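Does Switching the Paper Save Anything? Restroom Supplies in Two Campus Buildings

Project report, Applied Statistics for Everyday Decisions
Encarnación Zabala and Vittoria Marras

1. Why we picked this

Last fall the facilities page on our campus site said that moving to a "longer lasting" toilet paper had cut waste in the dorms. It gave no numbers. One of us lives in a dorm where the paper changed and could not see any difference, except that it was thinner. So we wanted to know what the claim rested on, and whether two students with a notebook could check it.

We should say up front that we started out doubting it. We tried to set up the project so that our doubts could turn out to be wrong.

2. What was being claimed

The old paper was a two-ply roll sold as Melis. The new one is a single-ply roll sold as Cetum. According to the label, a Cetum roll has 426 sheets and a Melis roll has 300. If people pull the same number of sheets each time, the new roll should last longer. That "if" is doing a lot of work. Thin paper gets folded over. Anyone who has used it knows this, and the facilities page does not mention it.

There is also the question of what "waste" means. It could mean rolls bought, pounds of paper, money, or half-used rolls thrown out when a stall gets restocked. We asked which one was meant and were told "overall." We still do not know what overall means.

3. What we did

We compared two buildings, Skustura Hall (which kept Melis) and Stultari Hall (which switched to Cetum). Each has nine stalls on the floors we were allowed to use. The cleaning staff on both sides already write down every roll they put out, and they let us copy their sheets for December. We did not put anything in the stalls and we did not watch anybody.

Over the month, 261 rolls went out across the two buildings.

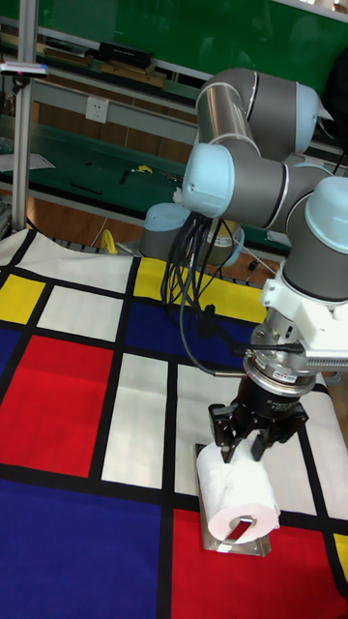
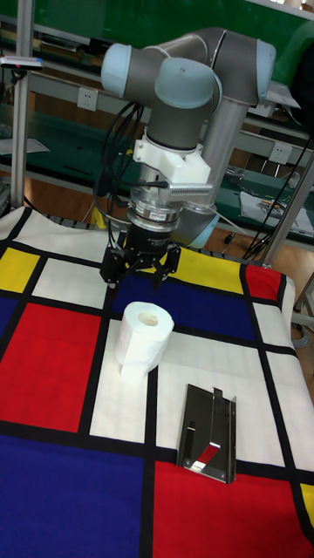
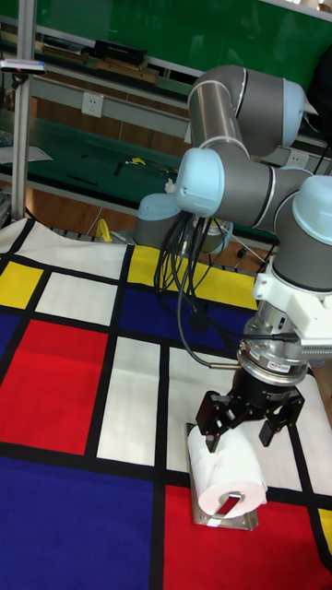
4. Problems with the numbers

The first problem is that the buildings are not alike. Skustura has two big lecture rooms on the ground floor, and people come in who do not live or study there. Stultari is mostly small offices and a reading room. A stall in one is not worth a stall in the other. We thought about adjusting for foot traffic, but the only door counts we could get were for one entrance of one building, so the adjustment would have been a guess with a decimal point on it.

The second problem is December itself. Finals run through the first part of the month and then everybody leaves. A roll put out right before break might sit there until January. On the log it looks the same as a roll that was used up in a day.

Third, the logs record rolls put out. They do not record rolls used. At Stultari the evening crew told us they swap a roll when it gets low, so that nobody runs out overnight, and the leftover goes in a closet or in the trash depending on who is working. At Skustura they wait for the roll to run out, at least in theory. A difference like that could easily be bigger than any difference between the papers.

We tried leaving out the break, and then we tried leaving out the ground floor at Skustura. The gap between the buildings got smaller each time. With both left out, we could not tell the buildings apart in a way we would defend in front of the class.

5. What we think

We did not find the savings. We also did not show that there are none. One month in two mismatched buildings is weak evidence, and it is just as weak when it agrees with what we expected.

What bothers us more is that the original claim seems to come from the same kind of log, read with less care. Dividing sheets per roll by some average pull is easy and gives a nice percentage. It also assumes the answer. If the school wants to say the switch cut waste, somebody needs to weigh the leftovers and decide whether a thrown-out half roll counts.

6. If we did it again

We would use one building and change the paper partway through a regular month, then change it back. We would ask both crews to follow the same rule for when to swap a roll. Vittoria would also like a short survey on folding, though Encarnación does not believe people would answer it truthfully.

Copies of the log sheets, with staff initials removed, are in the appendix.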